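Cahier d'atelier - Projet Skundatent
Humanoïde de manipulation textile, montage sur estrade

Objet : reprise des essais de préhension après remplacement du faisceau du bras gauche. La configuration mécanique reste celle d'octobre, à l'exception des deux contrôleurs Rollard, désormais alimentés séparément.

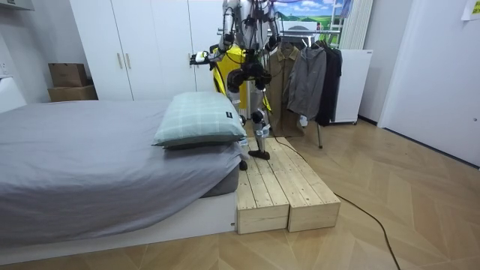 Grevumdale, 23 mai

Le robot est installé sur les deux caissons en pin, au pied du lit. Les caissons ne sont pas encore solidarisés et leurs faces avant ne sont pas alignées ; prévoir quatre équerres avant la prochaine séance. Le câble noir qui traverse le parquet devra passer sous goulotte.

Le micrologiciel Garrido a été rechargé avant la mise sous tension. Le journal du contrôleur comporte 1 913 lignes, dont 739 relatives au seul poignet gauche. Il s'agit pour l'essentiel d'avertissements de latence, à trier.

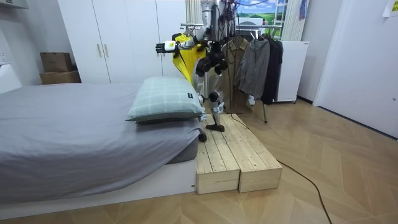 Fig. 2 - Bras étendu, petit objet blanc en main.

La gaine du torse demeure trop lâche. Les faisceaux retombent sur l'avant et risquent d'être pincés lors d'une flexion. Un passage interne est à l'étude.

Essai suivant : maillot jaune sur cintre en bois, prise à deux mains au niveau des épaules. Consigne d'effort inchangée.

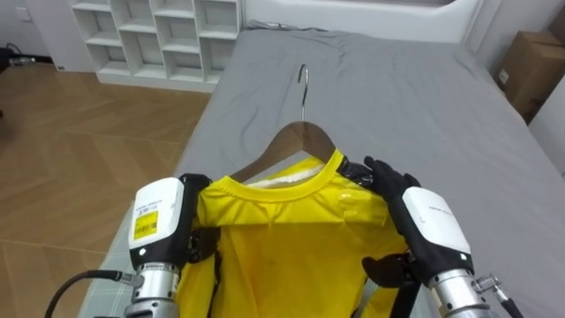
Fig. 3 - Prise bilatérale au-dessus du lit, vue de tête.

La caméra de tête perd le bas du vêtement dans cette position. L'inclinaison sera revue avant tout nouvel enregistrement. Pour le portant, seule la main droite est sollicitée - la gauche est maintenue ouverte, en attente.
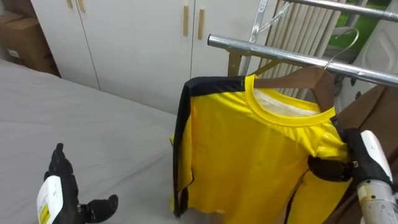 Points ouverts

Fixation des caissons et passage du câble au sol.
Réglage de l'inclinaison de la caméra.
Tri du journal et transmission des anomalies du poignet.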